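Wevden Continuous Integration: Frequently Asked Questions

For teams moving to the shared build service. Questions not covered here can go to Poonam Garg or Naveen Semwal in the tools group.

What is changing?

Each team used to run its own build server. All builds now go through one service, called Wevden. Your repository stays where it is. The only new thing in it is a file named wevden.conf at the top level.

Do we have to move all our branches at once?

No. Most teams start with the main branch and add release branches later. Old branches that no longer get commits can be left alone.

How long can a build run?

The limit is 60 minutes. A build that goes over is stopped and marked as failed. If your full test suite takes longer, split it into two jobs, or move the slow tests to the nightly run. Ruairi Purves keeps a page of notes on how the Joubert team split theirs.

When does the nightly run start?

At 1:00 a.m. Results are posted before the morning standup. You can also start a nightly job by hand from the Jobs page, but it will wait behind any commit builds in the queue.

How long are build logs and test output kept?

Logs are kept for 24 days. Files attached to a test result follow the same rule. Mark a build as "Keep" if you need it for longer.

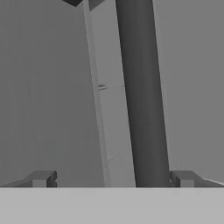

Who gets told when a build breaks?

The person whose commit started the build gets an email. If the branch is still broken an hour later, the whole team gets one. You can change the second rule in wevden.conf, but you can't turn off the first.

Can I merge while the branch is red?

Only if the merge is the fix. Put the word "fix" and the failed build number in the commit message and the service will let it through.

Is there a test coverage requirement?

New modules need 65 percent line coverage. Existing modules are only checked for a drop against the previous release. Generated code is left out of the count. List those folders under "exclude".

What about tests that fail now and then?

Tag them as unstable. They still run, but they don't block the build. Nisha Rana sends each team its list of unstable tests once a month. A test that has been on the list since January should be repaired or deleted.

Does the service work with Plimach packages?

Yes, for version 4 and up. Older packages have to be rebuilt first.

Who can change our build settings?

Anyone with write access to the repository. Changes to wevden.conf go through code review like any other change. Passwords and access keys are stored separately, and Carmela Fontana handles requests for those.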